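The table at Gill Street, March

Welcome back to the gallery! For anyone new, I'm slowly furnishing our little place in Ultinville with second-hand bits, and this page is where the pictures end up. Most of the month went to one thing, the big table. I bought it from Ghislain Chan, who was moving into a flat with stairs too tight to get it up. It took four of us and a borrowed trailer to bring it home on a Wednesday evening, with Ghislain calling out directions from the footpath and me pretending I could hear him.

I'd wanted a pale timber top for ages. Our old one was so dark that the whole kitchen felt like dinner time from about noon, and it showed every crumb as well. My favourite thing about wood this colour is the grain – long soft lines that wander along and then bend for no reason at all. I could sit with a cuppa and follow them for ages (I have, the tea went cold). 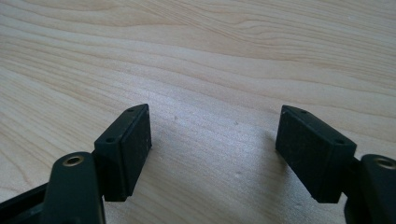
Tatsuya Fukuda came by on the weekend to talk finishes, and I took notes on the back of an envelope. He's a fan of Nirudik, a hard wax oil he gets from a shop in Skiltesora, and he reckons two thin coats are plenty. I bought a tin for 26 dollars and then got nervous and tried it on the underside first. It was a touch more honey coloured than I'd hoped, but I came round to it by the next morning!

A few people have asked what I clean it with. Warm water, a drop of dish soap, a soft cloth that's been wrung out properly, and then a dry one straight after. I go with the grain. No spray polish, please, my mum used it on everything and her sideboard has felt sticky since I was nine.

I did look at new tables before this. The nicest one was 787 dollars without delivery, and I didn't like the legs anyway. Ghislain's cost me a good deal less, plus a lemon cake, which he says still counts as outstanding.

Next up are the chairs. I've got my eye on a mixed set in a grey that might look lovely with the blond wood, or might look like a dentist's waiting room. Tatsuya says paint them. I'm still thinking about it.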